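Our shop in Grukau ran out of paper bags in spring, so I started to use the printed plastic packages again. Today I want to write a little about how I keep them in order.

In the beginning I bought one carton from Medeiros. It had 600 pieces inside and I paid too much for the delivery. Now I order only two times in a year, the next one will be in September.

I tried also the plain ones from Denico. They are cheaper, but they stick to each other when the room is warm, and I lose time with every order.

My rule for storing: they stand, they don't lie. When they lie flat in a pile, the lower ones get deep folds and the print looks tired.

Old stock goes in the front, new stock behind. I write the month on a paper and put it between – small thing, but it saved me from many mistakes.

Last week I counted everything for the first time. 1,958 of the small size, 664 of the big size. I was sure that I had more big ones!

The design I like most is the one with leaves and little flowers in dark blue-gray. Customers ask if I drew it myself. I did not, I can't even draw a cat.

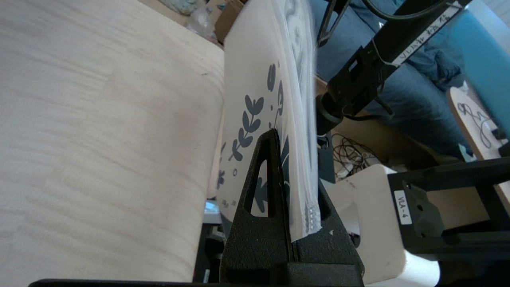 Thảo Đoàn wrote to me that she keeps hers in a drawer with a thin board between the sizes, and that the corners stay nice even after a whole winter. I will try it with the small ones first.

If somebody knows how to make the crinkled edges smooth again, please tell me. I put a heavy book on them for one night and it helped only a bit.

Tomorrow I pack the orders for Fudema, so maybe I will answer late.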